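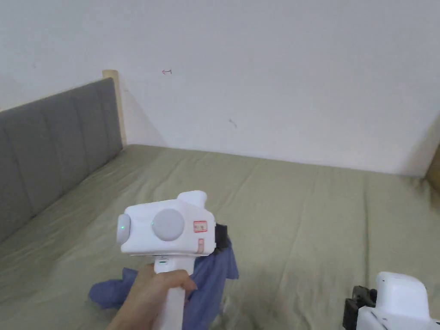
I've worked in the finishing room at Skiltgate since before the move, and for most of that time the job was the same. Garments came down, we flattened them, folded them and sent them up to packing. In April the company started moving part of that over to folding robots, and a few of us were asked whether we wanted to spend half of each shift on training work. I said yes, mostly to rest my shoulders.

The training work is folding clothes with hand grippers, one for each hand, on a bed with a sheet on it. The movements get recorded and go to the people at Hirnadon who build the folding system. Our target is 100 folds a shift between two people. On the old line I did 600 pieces on a normal day, so it sounds like a vacation. It's slower than it sounds. You have to pick up a shirt the way a machine would have to, with two stiff fingers and no feel for the cloth.

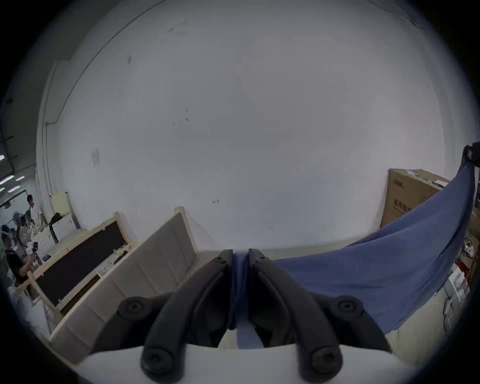 Blue cloth held at both ends, with the wall and two large panels behind.

Araceli Moya was the fastest folder in the building and she hated the grippers for the first two weeks. She told me she felt like she was learning to write with her feet. What slowed her down was letting go. With your hands you slide out from under the fabric without thinking about it. With these you have to open the fingers all the way, back off, and then come in again for the next edge. If you hurry, you drag a corner along with you and have to start over.

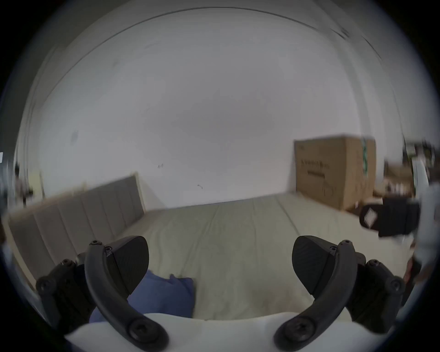
Fingers wide open over the bed.

The pay is the part people ask me about. Training hours are paid at the regular rate plus 135 a month, and the bonus we used to get for speed doesn't apply to them. For me it comes out a little ahead. For Araceli it comes out behind, and she has said so to Mhairi Rutherford, our supervisor, more than once. Mhairi agrees with her and has sent it upstairs. We are still waiting.

There are 1,480 recordings in the first batch and we're past the halfway point. After that, two folding stations go in where the long table is now. We've been told no one will be let go this year, and that the people on the line will move to checking and repairs. I believe the first part. The second part I'd like to see on paper — there isn't enough repair work now to keep three people busy, and there are nine of us.
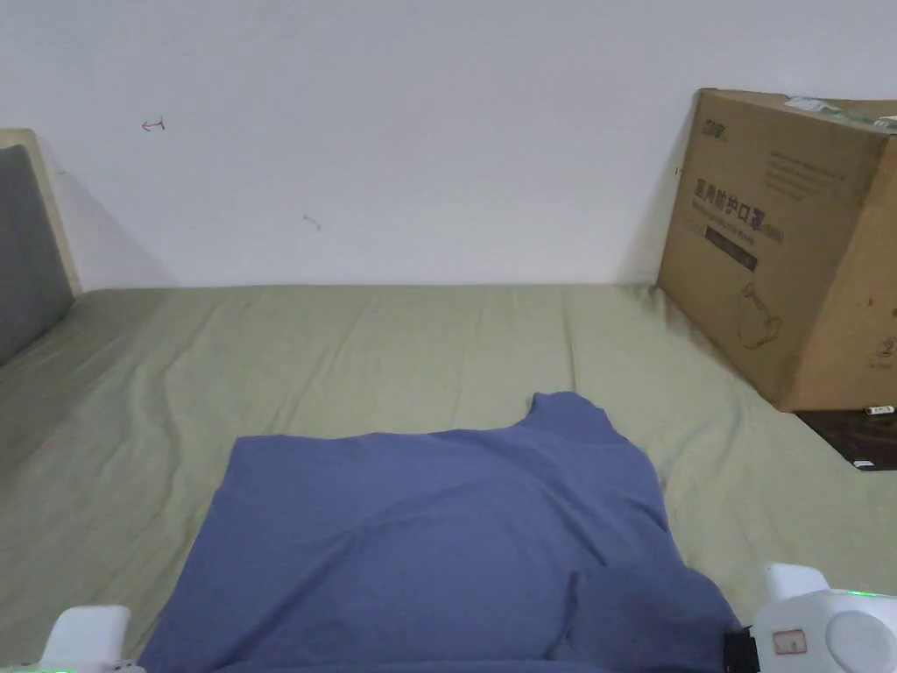
Short sleeves are what I get asked to do most, and I've come to prefer them to anything with a cuff. I spread the shirt out flat first and look it over before I start the fold. A blue one on the green sheet is easy to follow, even when the fabric bunches up by the right gripper. I smooth what I can from the sides and leave the small creases alone. On the old line I would have pressed them out with my forearm, and I still catch myself leaning in to do it.

Chathurika Mondal asked me at lunch if it bothers me to teach the thing that takes over the table. Some days it does. I also went home last week without an ice pack, and that hasn't happened in a long time. She starts on the grippers next month, on the early half of the shift, and I've told her to wear shoes she can stand in.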